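Meine Tante Firouzeh Bakhtiari hat in ihrer Küche eine Schublade, die seit dem Jahr 2000 nicht mehr ganz zugeht. Gummibänder, Kerzenstummel, ein Schlüssel für ein Fahrrad, das längst verkauft ist. Ich liebe diese Schublade! Als Kind durfte ich darin wühlen, wenn es draußen regnete, und ich glaube, meine ganze Neugier kommt daher.

Bei mir zu Hause sind es Kabel. Manche gehören zu Geräten, an die ich mich nicht einmal mehr erinnere – weggeworfen wird trotzdem keins, man weiß ja nie.
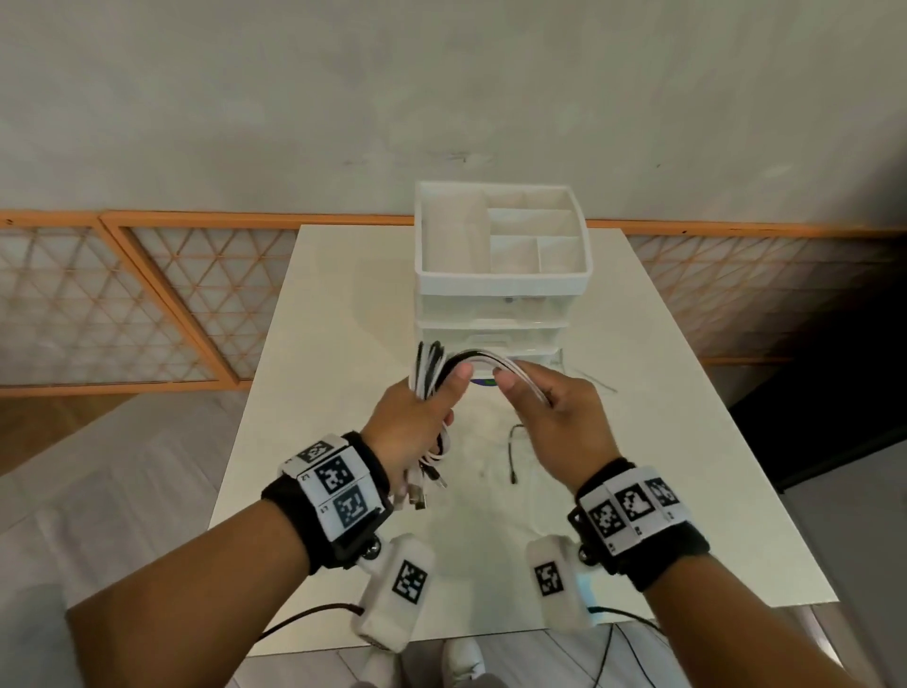 *Schwarz und weiß durcheinander: ein Bündel Ladekabel vor dem Schubladenturm.*

Der Möbelrestaurator Shoaib Qureshi aus Orkow lacht, als ich ihm davon beichte. In seiner Werkstatt steht ein Sekretär von 1827, und der hat (natürlich!) ein Fach, in das einfach alles kam: Siegellack, Knöpfe, ein Rest Schnur. »Das war schon immer so«, meint er und zieht das Fach vorsichtig heraus. Es klemmt ein bisschen, riecht nach Wachs, und ich will es sofort haben.

Am nächsten Abend mache ich mich an meinen eigenen Kram. Tee, Radio, viel Geduld. Nach mehr als zwei Stunden bin ich bei einem alten Notizbuch hängen geblieben und lese Einkaufszettel vom letzten Juni, statt aufzuräumen.
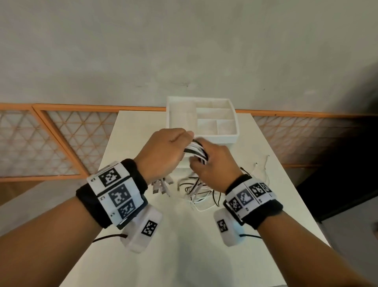 ## Was bleiben darf

Firouzeh rät mir am Telefon, eine Schublade einfach in Ruhe zu lassen. Eine einzige, ohne Fächer und Etiketten. Ich habe mir die unterste im Flur ausgesucht, und der Fahrradschlüssel darf auch hinein, den hat sie mir nämlich vermacht.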